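We use cookies to keep you logged in and to see which pages people read. Accept all / Manage settings

Fullard Shed Workshop - Minutes, December 2019

Minutes by me, Italo Carbone, as my turn has come round again. Corrections to me by email please, and be gentle, I was also trying to eat a sausage roll at the time.

Present: the usual bench crew plus two new faces from the Fostel end of town. Welcome! Apologies came from the Wurners, who are away up the coast.

1. Last minutes
September's minutes were accepted with one change. I'd written that the bandsaw was fixed. It was only unplugged. It's fixed now, and the new tyre on the lower wheel is tracking nicely.

2. Money
We have $88 left in the robot tin after buying cable sleeving and a bag of M4 bolts. I asked whether we could go halves with the general fund on a second power supply, as the one we've got runs rather warm with both grippers closing at once. After a bit of back and forth we agreed to spend up to $70, with the robot tin paying half. I'll look for a second-hand one first.

3. The folding project
Most of the night went on this, so bear with me.

For the new people - we're building a two-handed rig that will pick up clothes, fold them and put them in a basket. Before we let any motors near it we're working the grippers by hand, one in each fist, to find out what shapes the fingers need to be and where the cables want to go. It's slow, it's a bit silly to watch, and I've learned more from it than from all the drawings I did over winter.

T-shirts are going well. Tea towels are going very well. Anything thick is still a pain, and I said so at some length (sorry). The trouble is the last fold, when you've got several layers stacked up and the finger has to get under the corner without shoving the whole bundle along. On the bare timber everything skated about. The white top is better, and we agreed to keep it, though I'd like to have a go at clamping it down properly before somebody leans on the edge.

There was a good argument about fingers. One camp wants them flat and wide so they slide under. The other wants them angled so they can press down and pinch. I'm in the angled camp, having spent a whole afternoon with the flat ones and ended up with a very sore thumb. We settled on making three sets at different angles and trying them all on the same garment. The first set will be bent 15 degrees from where we are now. I offered to do the bending, and Benedetti's have said we can use their folder if we bring our own metal and sweep up afterwards.
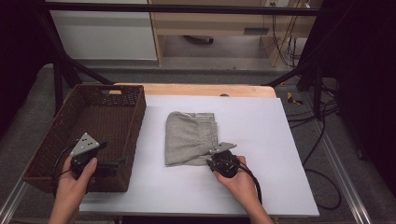
I also brought up the cables, which have been bugging me. Each gripper has its own lead and I keep getting one looped round my wrist just when I'm reaching across. Someone suggested hanging them from the black bar overhead with a bit of bungee, which I like a lot and will try first. The other idea was a spring reel, but they cost real money and we've just had that conversation under item 2. Either way, the loose ones on the carpet need tying back. I've got a bag of velcro straps at home and will bring the lot.

Then the basket. One of the Fostel pair asked why we don't use a plastic tub, with nice smooth sides that nothing can snag on. Fair question! I'm fond of the wicker, and my feeling is that if the rig can cope with a woven edge it'll cope with anything, but I was happy to be outvoted. We're going to try both. Whoever has a spare tub, please bring it along.

Last bit on this: we need more clothes, preferably thick and awkward ones. Jumpers, trackies, anything with a drawstring or a hood. Clean, please. I'll put a box by the door.

4. Shed matters
The side door is sticking again and needs planing. The kettle has been descaled. Keys to the metal store are now on the hook inside the first aid cupboard, so if you've still got the old set at home, bring them back.

There was a short discussion about whether the carpet at the folding end should come up. I'm for leaving it, as I drop a lot of small screws and they don't bounce so far.

5. To do
Italo - bend the new fingers, price a power supply, velcro straps, bungee for the overhead bar.
Fostel pair - clamps for the white top, and a tub if they can find one.
Everyone - old jumpers and trackies in the box.

Next meeting is in the new year, and I'll send the date round once I've checked when the hall next door has its band practice. We couldn't hear a thing last time.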